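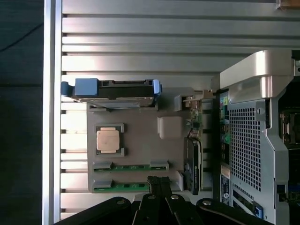

Drive in its blue caddy, CPU, both sticks of RAM

trivik_139: Finally got my parts off the bench and into a printed holder. Every piece has a spot now and I love it!

hulton4: Nice, but green RAM in printed clips? I'd keep mine in antistatic bags.
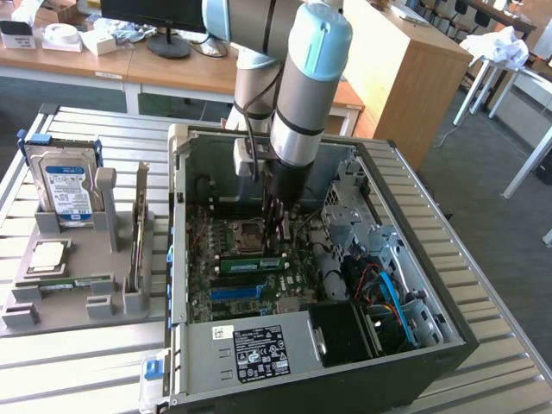
Tower on its side, parts tray to the left

trivik_139: Bags are fine for storage - I want stuff in reach while I work.

lozano254: With trivik on this. I lost a CPU under a shelf in March.

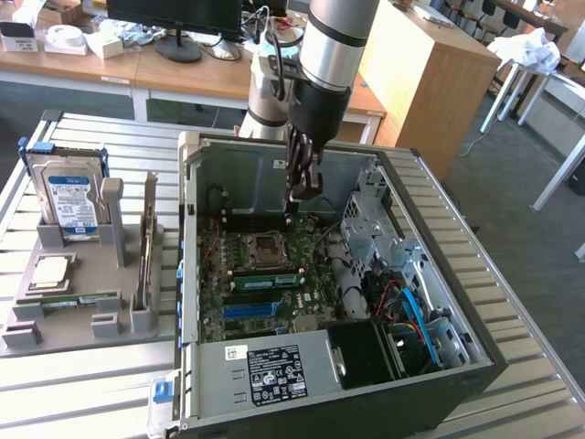 My only gripe is standing the hard drive upright, I'd bump it within 5 minutes. Would you share the file?

hulton4: Still voting bags.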